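Home Explore Notifications Messages Profile

Sheyla Bedoya
29th May

ok printing thread because three people asked me the same thing this week. wristbands + programs for the Kisora spring concert, what I'd do differently

1/ order the programs AFTER the lineup is locked. we sent ours to Lakell in April and then two acts swapped. 216 programs with the wrong running order. reprinted all of them

4 replies 12 likes

2/ proof the PDF on paper. not your phone. the gray text on the back page looked fine on screen and you could not read it at arms length

3/ bleed. if your background color goes to the edge, add it. Lakell kicked our file back twice over this - my fault both times 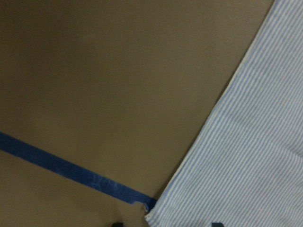
4/ fold lines. keep faces and phone numbers off them. Mwangi's bio had a crease right thru his last name, he was nice about it

7 likes

5/ wristbands: get the numbered ones. costs a bit more, but Nafula was on the door and could tell at a glance which batch somebody came in on

6/ pick colors that look different in bad light. we had navy for adults and purple for kids. at 9pm thats one color

7/ paper weight - go one up from the cheapest. the cheap stuff curls in your hand and the ink shows thru from the other side

4 replies

8/ somebody asked about Sterham for the rush reprint. yes used them, yes it came on time, shipping hurt. would rather just not need it agian

will post the program template tonight if I find the right version

Share Repost Save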